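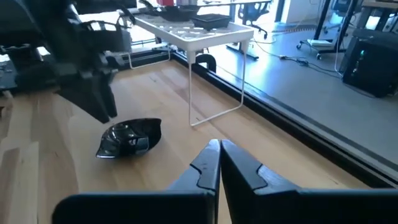 I've been trying to get the dishes under control since July. We don't own many, but the ones we have never seemed to be where I needed them, and I was using the same two bowls over and over while the rest sat at the back of a cupboard.

I started by taking everything out and sorting it by how often we eat from it. The black bowls came first. I like black dishes because food looks good in them, but glossy black shows every water spot and every fingerprint. If you let them air dry you will see it in the morning. I dry mine with a flat cotton towel and stack them right away.

My neighbor Xiuying Meng gave me the idea of keeping a small folding table near where I work. A white one with wire legs is fine. Bowls and a tray go on it while I clear the big surface, and then I can wipe the whole thing in one go. Before that I was pushing dishes from one end to the other and wiping around them. When I'm done the little table folds up and goes behind the door.

A tray helps too. Small things like packets and lids used to wander all over the place. Now they go on a black rectangular tray and I carry them back to the cupboard in one trip.

For the wood I use a damp cloth and then a dry one, wiping along the grain. I tried an oil from Haberkorn last winter and it left the surface sticky for two days, so I went back to plain water and a little dish soap.

The whole job takes me 23 minutes in the evening. I still haven't done the drawer with the spoons in it. That one will need a divider, and I have to measure it first.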